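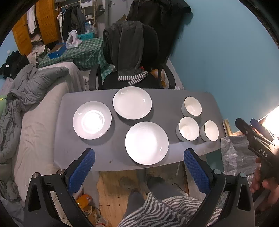 Someone replied last night asking why our planner still stops to think when two plates sit close together. Fair question, and I'm glad you asked!

So, the grasp planner in Clamach scores 1,000 candidate grips per plate, and white on gray with glare makes the depth estimate wobble. It keeps changing its favourite.

---

I've added a small penalty for switching, and I've split the scoring over 2 threads (a bit clumsy, but it'll do for now). Bowls are next, and I do worry about those ribbed sides.

---

The branch is on Drorno if you'd like a look. Be kind to my comments, please!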